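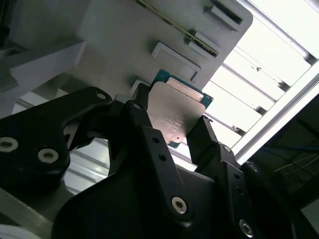 Processeur, substrat bleu et dissipateur métallique - ensemble Dremirum

Dremirum - Ensemble technique de montage et de démontage informatique
Distribué par Brastmont

L'ensemble Dremirum est destiné aux établissements de formation et aux ateliers de maintenance qui souhaitent disposer de matériel informatique réel pour les travaux de montage, de démontage et d'identification des composants. Il est livré avec un livret technique de 87 pages, rédigé en français, et un bordereau d'inventaire à conserver avec le matériel.

Unité de bureau

Le boîtier se pose à plat, panneau latéral retiré, afin de laisser l'accès à la carte mère, aux connecteurs d'extension et au bloc d'alimentation. Les organes de fixation de couleur bleue se repèrent sans difficulté : attaches des emplacements d'extension, loquet de déverrouillage et glissières du disque dur. 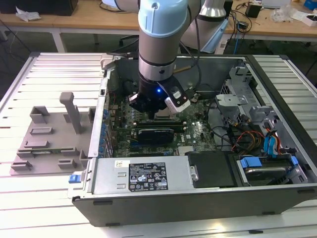

Il convient de prévoir un plan de travail stable et bien éclairé, dégagé sur toute la longueur du boîtier. Le bloc d'alimentation reste en place pendant les exercices portant sur la carte mère ; aucune intervention n'est admise à l'intérieur de ce bloc. Les câbles d'alimentation et les câbles SATA sont à écarter avant toute dépose dans la zone des disques.

Carte mère de serveur

Une carte mère de type serveur complète l'ensemble. Elle permet d'étudier l'ouverture du socket, le levier de retenue et la plaque de maintien métallique, ainsi que les emplacements mémoire DIMM répartis de part et d'autre. Le champ de contacts du socket ne doit en aucun cas être touché. Le processeur se saisit par les bords et se range dès la fin de la manipulation.
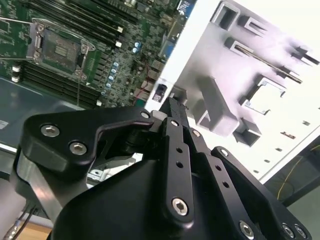
Trokotico a fait observer, après une première période d'utilisation, que la séance consacrée au socket gagnerait à précéder celle des barrettes mémoire, et que le livret devrait rappeler la tenue du processeur au début de chaque fiche.

Cette remarque a été transmise au service Documentation de Brastmont. Les fiches seront révisées en ce sens dans l'édition de septembre.

Conditions de fourniture

Prix public : 2 240 € hors taxes
Garantie : 2 ans, hors pièces d'usure
Site d'expédition : Ranjbar
Référence à rappeler sur le bon de commande : Dremirum 400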